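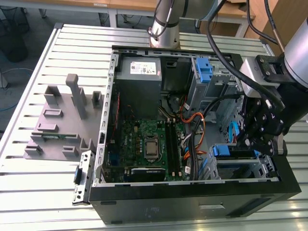 Larkness is a collection of short repair notes for old desktop computers, written in plain text and kept in one folder per case. The notes are meant for people who fix machines at home or in a small shop and want to see what another person wrote when they had the same fault. Most of the machines are ordinary towers, the kind that you lay on the side and open by one panel, with the power supply in one corner and the green motherboard under it. Laptops are not included, and there is no plan to add them.

Contents

The current version has 176 notes. Every note has the same four fields:

fault – what the owner reported, in the owner's own words if possible
checks – the tests in the order they were made
finding – the part or setting that caused the fault, or "unknown"
time – minutes spent at the bench, without waiting for parts

A note can be very short. The shortest one says only that the memory was put back in its slot and the machine started. The longest is close to 600 words and concerns a machine which restarted only in the evening. I left it long, as the wrong steps are also useful to read.

In 30 notes the finding is "unknown". Please do not remove these if you make your own copy for statistics. Without them the collection looks more successful than the work was.

How the notes were collected

The first part comes from the paper workbook of the Yadav repair shop, which I typed by hand. The second part was sent by readers of the Vavgate mailing list. Names, addresses and serial numbers were deleted before typing, so they do not exist in any earlier version of the files. Prices were deleted also, they were too old to be of help.

I corrected the spelling but not the opinions. If the author of a note blames a capacitor without measuring it, the note still blames the capacitor. Such places have the word "unmeasured" in brackets after them.

File format

All files are UTF-8 with one field per line. The field name is followed by a colon and one space. Empty fields are written as a single hyphen. The file index.txt lists all notes by fault, and parts.txt lists them by finding. Both are made by the Ultden script in the tools folder, please do not edit them by hand.

Known problems

– The time field is missing in most of the older notes.
– Power supply faults are too many compared with real life, the shop was known for this kind of work.
– 2 notes describe the same machine, before and after a second visit. They are linked in the index.
– "Dead board" was used by different people for different things. I did not try to unify it.

Changes

September 19, 2026: index rebuilt, "unmeasured" marks added to the mailing list notes.
February: first notes from the mailing list added.

Use and contact

You may copy and change the notes for any purpose if you keep this file together with them. Corrections are welcome – send the folder name and the new text of the field, not the whole file.

Maintained by Žofie Charvát.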